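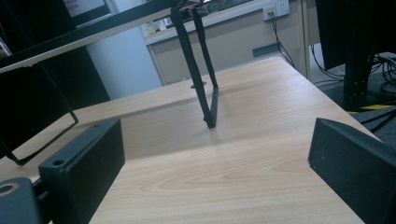 Brirnura: Handheld Gripper Data Collection for Table-Clearing Tasks
Project report, Robotics Practicum, Dradgate Technical College

1. Scope
The goal was to train a two-finger arm to move small objects between marked positions on a table, using demonstrations recorded with a handheld gripper. The arm was not used during recording. The handheld unit carries the same fingers as the arm, so that the camera view matches in both cases.

2. Hardware
The fingers are rectangular blocks, matte black, fixed with screws. The first set was printed with a taper and flexed when closed on anything heavier than a tape roll. The second set is straight and thicker. The camera mount is the Primiscombe bracket from last year's class with one hole redrilled. Finger opening is read from a magnetic encoder on the drive shaft.

3. Recording
Recording began in September. Each session started with the gripper open over the bare table to set the encoder zero and check the exposure. Sessions were stopped and restarted if the zero had drifted by more than one step.
The target was 1,000 demonstrations per task for 3 tasks. Total recorded: 3,243. The surplus comes from the Thursday group, which repeated the cup task after a bad encoder cable was replaced. The earlier cup recordings were kept but flagged.

4. Processing
Camera pose was estimated from the video with the Cuevas tracking package. Tracking failed most often when the view held little except the tabletop. Glare on the surface made this worse. Lowering the exposure helped in the afternoon and had no effect in the evening. Recordings with a tracking gap longer than 500 ms were dropped from training.

5. Results
The block task trained without trouble. The cup task worked when the handle faced the arm and was unreliable otherwise. The cable task was not finished: the policy closed the fingers early and pushed the cable away.

6. Open items
Encoder zero should be logged with each recording, not only at session start.
The flagged cup recordings need a second check before anyone reuses them.
Spare finger blocks and screws are in the second drawer, with the old tapered set.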